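Old desktop tower on its side, side panel off: what comes out first?
Posted by Wumpini Tetteh in Repairs & Upgrades

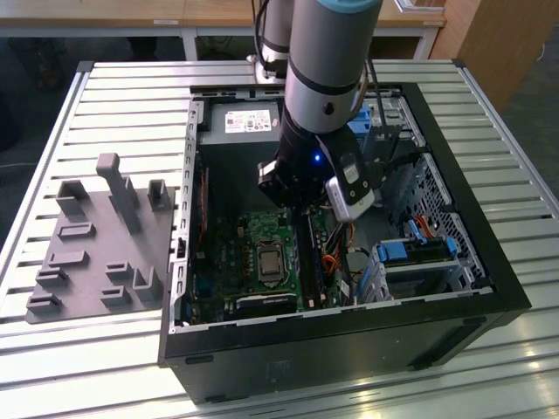 What I've got and what I want

Black tower, green motherboard, grey power supply, more capacitors than I have opinions about. I'd like to get the board out in one piece, clean the case and put it all back by Saturday. The CPU is in its socket with the dark bracket around it. Do I pull the CPU first, or leave it in and lift the board with it on? My cousin says leave it. My cousin also once microwaved a remote.

2 replies

Junhao Fan
Leave the CPU where it is. The socket is the safest place for it, and a bent pin will ruin your month.

Unplug from the wall, hold the power button in for a few seconds, then touch bare metal on the case before you touch anything else. Disconnect every power lead from the board, including the small one near the CPU that everyone forgets until they're pulling on it. Take a picture of the front panel wires before you unplug them - they're tiny, and the labels were written for ants. Then the board screws. Mine had 8, yours may differ, and if the board won't lift you've missed one. Don't pry.

Memory can stay in or come out. I take it out so I have something to hold the board by that isn't memory.

Keep it on its side the whole time, the way you have it. I did one standing up and spent the evening looking for a screw that was inside the power supply. Speaking of which, don't open the power supply.

Kwesi Amoah
just use compressed air and leave it all in. did mine in May, took ten minutes, still runs. slow, but it was slow before

Wumpini Tetteh
Thanks both. Going with Junhao's way, with Kwesi's held in reserve for when I lose the second screw.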